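Labelling the jam, and other autumn jobs

September 30, 2021

I have been meaning to write about the plum jam since the plums were still on the tree, and now the last pan is done and my kitchen floor is only slightly sticky, so it must be time. My neighbour Boglárka Szűcs brought round two carrier bags of fruit at the start of the month (she has the big old tree, I have the big old pan) and we agreed to split whatever came out of it. We ended up with 41 jars — far more than either of us has shelf for!

I like mine on the sharp side, so I go easy on the sugar and throw in the juice of a lemon near the end. Boglárka puts in a stick of cinnamon and will not be talked out of it. We made some of each, and of course the moment they were in the jars they all looked exactly the same, and that brings me to the business of labels.

For years I used whatever biro was lying by the telephone, and by Christmas I'd be holding a jar up to the window trying to work out whether it said plum or damson. A proper black felt tip is worth having in the drawer.
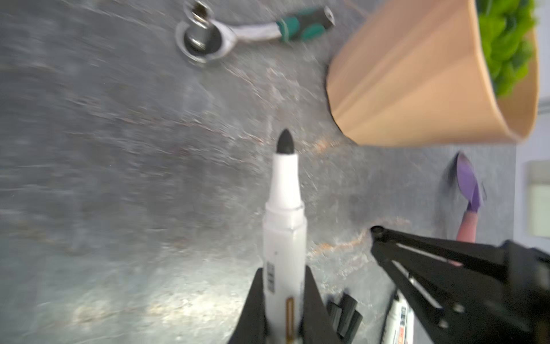
A white marker with a black tip, in both of these. 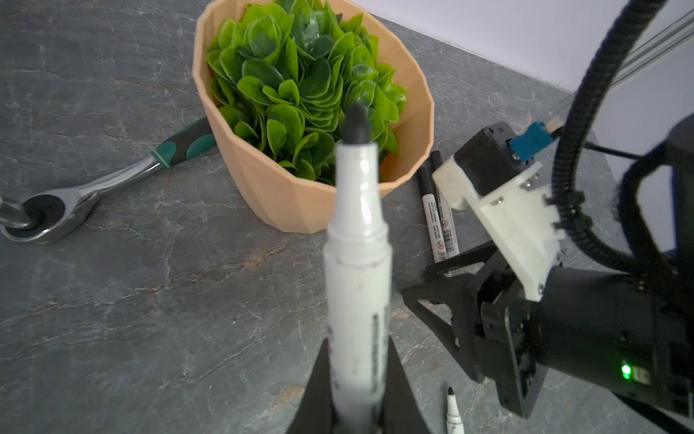

My mother never labelled a thing. She had a cold pantry with a stone shelf, and she knew every jar by where it stood, so when my Uncle Kálmán tidied it one May as a kindness we had pickled beetroot with our scones. He was forgiven by the summer, more or less. I think of him whenever I write the year on a lid.

I write the fruit, the year and a small C for cinnamon, on plain paper labels stuck to a cold jar. They come off in the wash far more easily than the shiny sort, and if your handwriting goes uphill like mine it hardly matters.

Ten jars have already gone to Kinga for the school fair, and I've put two by for my sister, who says she doesn't eat jam and then eats it with a spoon. Next up is the quince, if the wasps leave me any. I'm hoping to try it with a little vanilla this year, so if you have done that and it worked, do leave me a note.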